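Who Sets the Table Now? Automation at Risard and the People on the Tableware Line
Project report, Work and Technology module
Submitted 22/06/2020

I picked Risard for my project because my aunt packed boxes there for years, and I grew up hearing about it at dinner. The company puts together tableware sets – bowls, spoons, serving pieces – and sends them out to hotels and restaurants. It opened in 1968 and it still does a lot by hand, so I figured it would be a good place to see what happens when robots start moving in. I spent 2 weeks there in October, mostly in the test area, and I talked to anyone who'd put up with me!

Before the robots, a packing shift went like this. You got a printed order, you walked to the shelves, you picked every piece, looked it over, and laid it in the tray. On a busy day the whole floor got through more than 3000 pieces. People told me the picking was fine but the walking killed their feet (one woman showed me her insoles, which I did not ask for).

The new setup is called Ledusus, and it came in through a supplier named Vasić. An arm picks up a piece from the table and a person watches, fixes things, and teaches it the next item. Spoons are the big headache. They're thin, they're shiny, they slide, and the bowl end is a totally different shape from the handle end. A mug has one obvious place to grab and a spoon kind of doesn't. I watched the team go back to spoons again and again while I was there.

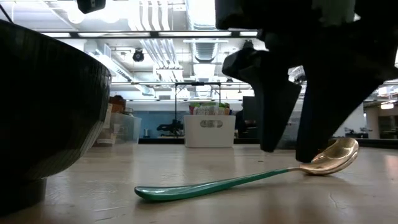 My main contact was Idris Craddock, who packed for a long time before moving over to the test area. He said the strangest part was having to explain stuff he'd never put into words. How do you pick up a spoon? You just pick it up! But now he has to decide where the fingers should go, how close to the table they can get, and what counts as a good grip. He keeps a notebook of failed picks and he's pretty proud of it – by the time I left he was on entry 1145.

He also told me he misses talking to people. On the packing line you stand across from someone all day. In the test area you mostly look at the arm and then at a screen. Two other workers said almost the same thing when I asked them separately, and I hadn't expected that to come up at all. My interview questions were all about pay and job security, so I had to add a new section halfway through.

On job security I got mixed answers. Management says packers will be offered training first, and so far the people in the test area did all come from packing. But the training happens at the Pirkden site, and that's a long bus ride if you don't drive. A couple of the older packers told me they won't apply for that reason. They weren't really worried about the robot, they were worried about the bus. I think that belongs in the company's plan and I didn't see it anywhere in the pages they let me read.

One thing I'd do differently is talk to the night shift. I only met day people, and I was told nights are where the first real changes on the packing floor are going to happen. I've asked if I can come back for that, and Idris said he'd put in a word for me. My interview notes are in the appendix, with names removed for everyone except him (he said to leave his in).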